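FROM THE KITCHEN CELL — July

Quick one this month, half the bench is in boxes and I've got the kettle going next to the solder station.

So. The kitchen cell at Gilbert. Main job was the humanoid's cable bundle, which had been rubbing at the waist every time it turned to the fridge. Pulled it right off, checked every connector by hand, put it back with more slack up top. Looks messier than before. Moves better. The old routing was lovely and tidy and it tugged at the shoulder whenever the arm went above chest height, so tidy is out for now.

If you're rostered on the cell, please read the next bit properly. There were 2 stops last month that came down to people skipping it.

Start of shift:
Power at the wall, then the body, then the hands. Always the hands last.
Let the arms settle before you touch the pad.
Walk around the back and look at the bundle. Loops should hang free, nothing hooked on a hip joint.
Trailing cable goes behind the feet and out to the side. Never between the feet. Never across where the operator stands.
Basket on the desk at the corner nearest the fridge. If it's moved, the pick routine will still go looking for it there.

The desk was the other headache. Somebody shifted it to vacuum (good on you, floor needed it) and didn't shift it back, so the reach to the basket was out and we spent a whole morning blaming the wrist. Wrist was fine. I've put the distance from desk corner to fridge on the sheet inside the cell folder. Measure it, don't eyeball it.

Fridge door work is going along OK. Top compartment first, since the arm comes at it from a comfortable height and the body doesn't have to bend. We're running sets of 90 reaches, then a pause to feel the shoulder housing for heat. Warm is fine. If you don't want to leave your palm on it, stop the set and write it down. The lower doors can wait until the knees are sorted.
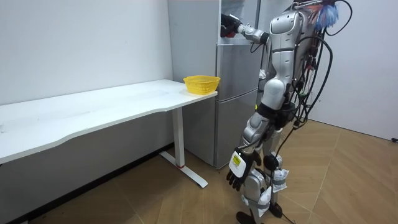
Hands next. Both are on the newer Stastex finger tendons and so far I like them — less flutter when they close, and the thumb comes back to centre on its own. Check the fingertips for wear at end of shift, and wipe them with the dry cloth, not the wet one. The wet one is for the desk. Yes they are the same colour, I'll get differnt ones.

The spare hand is still at Claridow having its palm sensor looked at. They've said 5 working days and I'd add a few to that. Until it's back we have no spare, so please go easy. No freezer trays, no glass, nothing heavier than the test bottles.

Leg wrapping stays on. Don't peel it, don't neaten it, and if a bit comes loose tell me before the next walk test. Walk tests are off anyway until the Zilinham parts turn up, the knee seals are the hold up there.

Housekeeping: torque driver goes back in the top drawer, charged. Log sheet gets filled in even if nothing happened, just write "nothing" and the time. Fridge is for the cell only, so no lunches please, I found a yoghurt in the reach zone and the poor arm was very careful with it.

Next month, knees hopefully, and the new e-stop bracket if the colour of it ever gets agreed on. Sing out if you want a turn on the pad before then, there are spots going in the afternoons after 2.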